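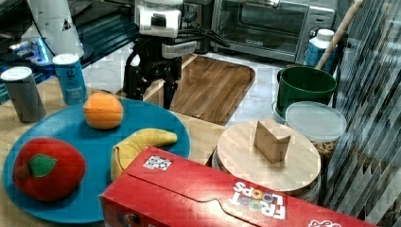

Fig. 6. Plate and cereal box on the wooden top, tray on the marble.

Kitchen Sets > Nuvberg Play Kitchen > Setting Out the Pieces

Search this manual Go

4. Food and serving pieces

The plush fruit and the serving pieces go out last, after the surfaces have been wiped and dried.

1. Put the round blue plate on the wooden top, toward the left.
2. Place the plush fruit on the plate. Keep the apple with its leaf up.
3. Set the rectangular tray next to the plate. The raised rim faces up.
4. Stand the cans upright behind the plate.
5. Lay the cereal box down flat. Use an empty box with the flap folded in.

Note: Plush fruit is surface wash only. Leave it 30 minutes after wiping before it goes back on a plate.

Caution: Keep real food off the plate while the plush pieces are on it.

5. Marble counter

1. Stand the two-slot toaster at the front. Leave it unplugged. Wooden blocks are used for bread.
2. Lay the cutting board flat behind the toaster.
3. Put the bamboo organizer at the back. Its drawer pulls out by the round black knob. The teal plate goes on top.
4. Stack the green mug on the pale blue one, beside the grain jar.
5. Fold the striped towel and lay it on the toaster oven.
6. Put the French press at the right, away from the edge.

Caution: The toaster oven must be unplugged before a towel is laid on it. The French press is glass. Lift it by the handle.
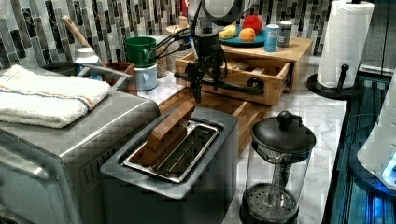 6. Putting away

1. Take the fruit off the plates first.
2. Take the block out of the toaster by hand.
3. Close the organizer drawer.

Comments

Asnakech Zeleke: Does the tray from the older Bimdale set fit in the same spot? Mine is 14 inches long.

Svyatoslav Kovalchuk: Mine does. I had to move the cans back a little.

Asnakech Zeleke: Thanks, will try it.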